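Ticket 788: Listing photos upload but do not show in shop
Shop: Gutdale Secondhand
Opened: 2020-11-25
Status: Resolved

Problem
Seller reports that new listings publish with a gray box where the photo should be. Older listings are fine. Same result in two browsers.

Log
1. Asked for one affected listing. Seller sent the pink quilted jacket with the pointed collar. Photo opens fine from the media folder.
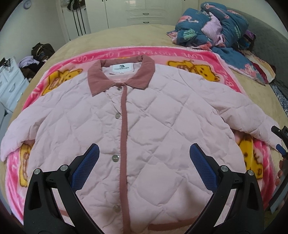
2. Checked the Kestberg image plugin. Last updated in May. Thumbnail queue stuck at 13 jobs, all failed with "write error."

3. Checked disk space on the Drodenberg host. Account at 100 percent. Old backups were taking up most of it.

4. Deleted six backups with the seller's OK. Restarted the queue. Jobs still failed.

5. Cleared the plugin's lock file and restarted again. All jobs finished.

Fix
Free up disk space, delete the lock file, rerun thumbnails. Backups now set to keep the last two only.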